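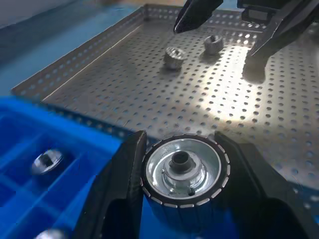
Présentation du jeu

Stotari-Raccords est un jeu de démonstrations téléopérées pour l'apprentissage par imitation. Il porte sur la manipulation de petites pièces mécaniques entre un bac en inox perforé et un casier bleu à compartiments : raccords métalliques, galets à moyeu métallique, bagues. Le jeu contient 819 épisodes enregistrés à Brallenmont, sur un seul poste, avec deux bras équipés de pinces à doigts noirs.

Responsable du jeu : Azadeh Bakhtiari. Version courante : 1.3 (mars).

Tâches

Le jeu couvre 13 tâches. Chacune est accompagnée d'une consigne écrite en français et de sa traduction anglaise. Les plus représentées :

prendre_galet : saisir le galet par les flancs, le soulever et le tenir droit au-dessus du bac
ranger_raccord : prendre un raccord debout sur le bac perforé et le poser dans une case libre du casier
vider_case : sortir une pièce d'une case et la poser sur le bac
passer_piece : transférer une pièce d'une pince à l'autre

La liste complète se trouve dans taches.csv. Les tâches de tri par taille, présentes dans la version 1.0, ont été retirées : les consignes étaient ambiguës et deux opérateurs les interprétaient différemment.

Collecte

Les démonstrations ont été faites par quatre opérateurs, avec les manettes Bagheri. Avant chaque épisode, l'opérateur remet les bras en position de départ et dispose les pièces selon un tirage affiché à l'écran. Le tirage fixe les pièces présentes et la zone où les poser, pas leur orientation exacte. Un épisode dure au plus 40 secondes ; passé ce délai, l'enregistrement s'arrête et l'épisode est marqué comme échec.

Les échecs sont conservés. Ils portent la valeur succes = 0 et sont exclus de la partition d'entraînement par défaut. Une saisie reprise après un premier essai manqué compte comme un succès si l'état final est correct – la reprise est alors signalée dans le champ nb_essais.

L'éclairage n'a pas été normalisé. L'inox renvoie des reflets qui changent selon l'heure, et nous avons gardé cette variation.

Contenu d'un épisode

Chaque épisode est un dossier contenant :

images de poignet, bras gauche et bras droit
images de la vue fixe, placée au-dessus du poste
positions et vitesses articulaires des deux bras
ouverture de chaque pince
commandes envoyées par l'opérateur
meta.json (tâche, consigne, opérateur anonymisé, succès, nombre d'essais)

Les flux sont alignés sur l'horloge du contrôleur. Les commandes sont enregistrées avant filtrage. Pour retrouver les valeurs réellement appliquées aux moteurs, utiliser le script filtrer_commandes.py fourni dans outils.

Partitions

Trois partitions sont fournies : entrainement, validation et test. La partition de test regroupe des dispositions de pièces absentes des deux autres. Elle ne contient pas d'opérateur inédit, ce qui limite ce qu'on peut conclure sur la généralisation d'un style de conduite à un autre.

Annotations

Les bornes de saisie et de dépose sont annotées à la main sur toutes les tâches sauf passer_piece. Pour cette dernière, elles sont déduites de l'ouverture des pinces, avec une tolérance de 10 images. Une relecture a été faite sur les épisodes de validation et de test uniquement.

Limites connues

Un seul poste, un seul modèle de pince. Un modèle entraîné sur ce jeu seul transfère mal vers d'autres doigts.
En vue de poignet, la pièce tenue masque souvent une partie du bac. La vue fixe est utile pour estimer la position des autres pièces.
Les trous du bac produisent un moiré lorsque les images sont fortement réduites. Nous conseillons un filtrage avant sous-échantillonnage.
Le champ nb_essais est vide pour les épisodes de la version 1.0.
Les efforts aux doigts ne sont pas mesurés.

Utilisation

Le chargeur se trouve dans le paquet huvby. Pour lire un épisode :

from huvby import Episode
ep = Episode("ranger_raccord/0040")
ep.images("poignet_gauche")

L'option inclure_echecs=True ajoute les épisodes échoués à la partition choisie.

Licence et contact

Usage libre pour la recherche et l'enseignement, avec mention de Stotari. Pour un usage commercial, écrire à Azadeh Bakhtiari. Les erreurs d'annotation sont à signaler dans le suivi du dépôt en indiquant la tâche, le numéro d'épisode et l'indice de l'image.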